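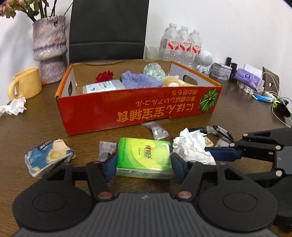 Preguntas frecuentes — Travesía guiada Climton-Miltis

Última actualización: 7 de julio de 2022

Información general

¿En qué consiste la travesía?
Es una ruta a pie de tres etapas entre el aparcamiento de Climton y el pueblo de Miltis, con dos noches en refugio. La organiza Plarnix en grupos cerrados, con guía titulado durante todo el recorrido. La segunda etapa discurre en su mayor parte por encima de los 1.000 metros.

¿Qué nivel físico se requiere?
Medio. La etapa más larga tiene 14 km y se completa en unas condiciones normales dentro de la jornada, con parada para comer. No hay pasos de escalada. Existe un tramo equipado con cable antes del collado de Bilyk, que se recorre a pie y sin arnés. Las personas con vértigo deben indicarlo al reservar.

¿Cuál es la edad mínima?
14 años, siempre en compañía de un adulto responsable incluido en la misma reserva.

¿Cuántas personas forman el grupo?
El máximo es de 8 participantes por guía. El mínimo para confirmar una salida es de 3. Si no se alcanza, Plarnix propone otra fecha o devuelve el importe íntegro.

¿En qué época se realiza?
De mayo a octubre. En febrero se ofrece una versión con raquetas de nieve que solo cubre la primera etapa, con regreso a Climton el mismo día. Tiene condiciones propias y se reserva por separado.

Reservas y pagos

¿Cómo se formaliza la reserva?
Mediante el formulario de la web. La plaza queda bloqueada al recibir el depósito; el resto se abona antes de la salida, en el plazo indicado en el correo de confirmación. No se admiten pagos en efectivo en el punto de encuentro.

¿Puedo cambiar la fecha?
Sí, una vez y sin coste, si se solicita con 14 días de antelación y hay plazas en la nueva salida. Fuera de ese plazo el cambio se trata como una cancelación.

¿Puedo ceder mi plaza a otra persona?
Sí. Es necesario comunicar el nombre y el documento de identidad del nuevo participante antes del cierre de la lista de refugios. El seguro es nominativo.

¿Qué ocurre si hace mal tiempo?
La lluvia no cancela la salida. En caso de aviso de tormenta o de viento fuerte en el collado de Bilyk, el guía puede aplicar la variante baja, que rodea el collado por la pista forestal y enlaza con el itinerario original antes del segundo refugio. La decisión corresponde al guía y no genera reembolso parcial.

Alojamiento y comidas

¿Cómo son los refugios?
Habitaciones compartidas con literas, mantas y almohada. El saco sábana es obligatorio y no se alquila. El refugio de Bilyk dispone de agua caliente en horario limitado; el primero, solo de agua fría.

¿Qué comidas están incluidas?
Dos cenas, dos desayunos y los almuerzos de la segunda y la tercera etapa. El almuerzo del primer día corre a cargo del participante. Los menús vegetarianos y sin gluten se solicitan en el formulario — no es posible gestionarlos una vez iniciada la ruta.

¿Hay enchufes?
Únicamente en los comedores y mientras funciona el generador. Se recomienda batería externa.

Material

¿Qué debo llevar?
Botas de montaña con suela en buen estado, mochila de 30 a 40 litros, chaqueta impermeable, capa de abrigo, frontal, saco sábana, protección solar, cantimplora y botiquín personal. Los bastones son opcionales.

¿Se transporta el equipaje?
No. Los refugios no tienen acceso rodado. Puede dejarse una bolsa en la oficina de Climton y recogerla al regresar.

¿Se admiten perros?
No, por la normativa interna de los dos refugios. En la ruta de un día con raquetas sí se admiten, con correa.

Transporte

¿Cómo se llega a Climton?
En coche, hasta el aparcamiento señalizado a la entrada del pueblo (gratuito, sin vigilancia), o en autobús de línea. Los horarios cambian entre semana y festivos; conviene consultarlos antes de reservar.

¿Cómo se vuelve desde Miltis?
El precio incluye un traslado en furgoneta hasta Climton al finalizar la última etapa. Quienes prefieran quedarse en Miltis deben avisar al guía la noche anterior.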